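January, late evening

Spent the afternoon on the outlets in the back room. Breaker off at the Dumstead panel, tester on every terminal before I touched anything, then the tester on a live circuit in the hall to be sure it still worked. The old surface boxes came off with two screws each. One anchor pulled out with a plug of plaster, so that hole got filler and will have to wait until tomorrow.

The rear wall run measures 180 cm from the door trim to the first box. I kept the existing height. The second box moves 51 cm to the left to clear the radiator pipe, and the cable just reaches with a little slack behind the cover. I would have liked more. If I ever move that box again I will have to pull new cable from the junction — not a job for winter.

Bought the new outlets from Clurneck, surface type, white. Bucur had a cheaper one but the terminals were awkward to reach with a normal screwdriver. Stripped the conductors to the gauge on the back, earth left longest, tug test on each one. 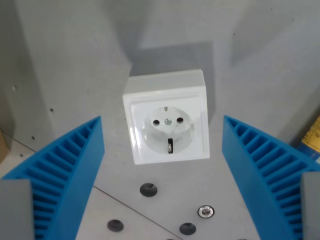 Does it matter which of the two round holes gets the live wire? On a Schuko outlet the plug goes in either way up, so there is no fixed live side, but the earth must go to its own terminal, connected to the clips.

Wrote the circuit number inside each cover in pencil. The panel chart still says "Drillalen lamp" for this breaker, a lamp that left the house years ago. Need to correct that, buy filler, and find the short level. Breaker stays off overnight.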